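The Joy of a Mismatched Table

Last updated: 3/18/18

The plates at Brotwood do not match, and they never have. Gisela Böttcher opened her little shop and lunch room in Plirnetham with 47 pieces of secondhand tableware, and I don't think any two of them came from the same kitchen. I went there for soup one wet afternoon in November and came home wanting to give away every matching dinner set I own.

Color is what gets you first. Gisela stacks her bowls on open shelves by the window, and she will happily let her coffee go cold while she moves a yellow one up a shelf and back down again. She grew up with a white service that came out on holidays and spent the rest of the year behind glass. "I was allowed to look at it," she told me. "What kind of a plate is that?"

So she buys the other kind, the everyday stuff with a bit of life in it, mostly from the big flea market at Fumasley, where she once drove 10 hours there and back for a gravy boat (it's brown, it's squat, and I love it). Her only rule is that a new piece has to spend an evening on the table with food near it before she decides anything. Food changes colors! A gray plate that looks like nothing on the shelf can turn soft and almost purple once there's an orange beside it.

I tried this for myself, and I'm completely sold. White is the surface to do it on, the plainer the better. Pull out whatever bowls and cups you have, bring over the fruit, and get the ketchup out too, because red is a color like any other and it's going to be at dinner anyway. 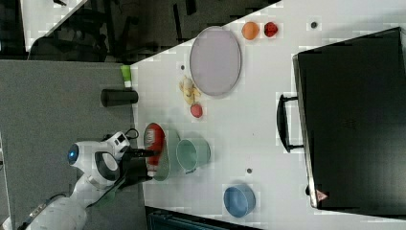
Lavender-gray, two greens and a blue, with fruit and ketchup for company.

Pale greens are the easiest place to start. Mint and a softer, yellower green will sit next to each other without any fuss, and both of them make red look wonderful. Blue needs a little more room. Gisela likes to set a blue bowl well off to one side and let it be the thing your eye travels to, and I've started doing the same at home with a deep one I use for salad.

Then there's the big oval plate. If you buy one piece this year, make it an oval! It holds a roast chicken, a pile of flatbreads or a whole lazy breakfast, and it breaks up all those circles in a way that makes the table feel more relaxed. Lavender-gray is a lovely choice for one, quiet enough for every day and still a surprise next to a banana.

Shape matters more than I ever guessed. Shallow bowls are having their moment, and I eat nearly everything out of mine now, pasta and porridge included. The potters at Lytvynenko, two streets over from Brotwood, make a shallow bowl in 5 glazes, and their order book has reached number 1051, all written in by hand in pencil. I asked for the palest green they had. They told me to come back in the spring.

You don't have to wait for a potter, though. Borrow a cup from your sister, look in the back of your mother's cupboard, swap two plates with the neighbors. My own table currently has a chipped pink saucer holding the salt, and my son has claimed an orange mug that's far too big for him and drinks his milk from nothing else.

Before I left, Gisela wrapped a small yellow dish in newspaper and sold it to me for the price of the soup. I've had it on the table every night since, usually with strawberries in it, and last night with mustard.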